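Storing squash over winter in an unheated shed

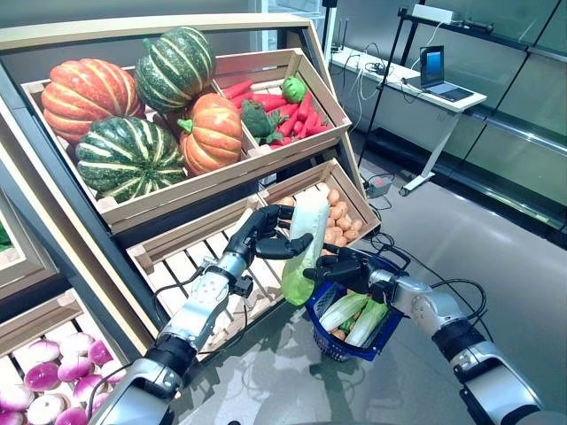 kuster_flat: What humidity should I aim for with cured squash? The shed sits at 12 degrees most of winter.

l.ciobanu: Keep it between 50 and 70 per cent. Higher than that and the stems go mouldy.

Urura: 70 is too high for mine. I lost half a shelf of pumpkins at that. I run 40 and accept some shrivelling.

l.ciobanu: 40 dries the flesh by May. Were yours cured first?

Urura: Ten days, stems on. Same result two years running.

codelex: Airflow matters more than either number. Slatted shelves, fruit not touching. And keep potatoes out of there, they want it colder and darker.

kuster_flat: Would an 800 W heater on a thermostat dry the air too much?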